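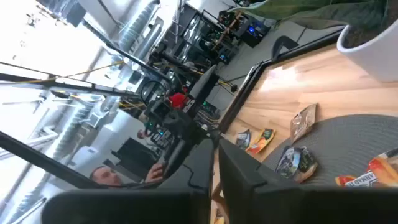
The snack situation had been getting out of hand since the spring, and on Thursday evening I finally decided to deal with it. Dealing with it meant taking every packet out of the cupboard, the bread bin, my work bag and the pocket of a coat I haven't worn since it was cold, and laying things out on the dining table in batches until I had formed a view.

I should say that I live alone. There is no child to blame.

The last batch was the hard one. By then I'd binned the obviously dead (a bag of pretzels with the texture of candle stubs) and put the sensible things, by which I mean oatcakes, back on the shelf. What was left were the packets I had bought with great conviction in a shop I like and then not opened. I have a weakness for the long aisle at the back of Shetty, the grocer's on Gusmont Road, where nothing has a price on it and I can read perhaps a third of the labels. I go in for coriander and come out with a carrier bag. My last receipt came to 738 pence, which the till prints like that, with no pounds, so for a second you think you've bought a fridge.

The dark packet with the blue and green on it got the placemat, purely by accident, and it has to be said that it looked better for it. Put anything on a round grey woven mat and it starts to look like a course. I bought two of those mats from Rurno in the January sale, imagining suppers. One went missing during the move from Vornthorpe and the survivor mostly sits under the post.

My rules for the evening were simple. If I couldn't remember buying it, it had to be opened that night. If it was already open, it had to be finished or thrown away, and "finished" was not to be interpreted as a challenge. Anything red and orange would be assumed to be hot and kept for when my brother-in-law comes round, as he claims not to feel chilli and I like to watch him think about it.

The rules lasted until the orange and yellow packet. I had no memory of it whatsoever, so by law it was to be opened, but it was nearly nine and I had already done my teeth. I put it down again. I watered the plant at the end of the table instead, which has got so leafy that anyone sitting at that end has to eat like someone hiding from a tiger. Then I wiped the table, moving everything to the left, wiping, moving everything to the right. This counts as housework.

I did read the nutritional information on one of them, a mistake I won't repeat. A serving was 80 grams and came to more than my lunch. There were 186 grams in the bag, so who exactly is having the third of a serving that's left over? Some sort of vole?

Results, then. Two things eaten, standing up, at the counter, which according to my grandmother is how you get indigestion and according to me is how you avoid a plate. One thing decanted into a jar with a proper lid, where it looks like something from a chemist's. The rest are back in the cupboard, but on the lower shelf now, in front of the lentils, so I'll have to see them every time I try to be good.

I've also made a list of what's in there and stuck it to the inside of the cupboard door. It was out of date by Saturday. I'd run out of coriander.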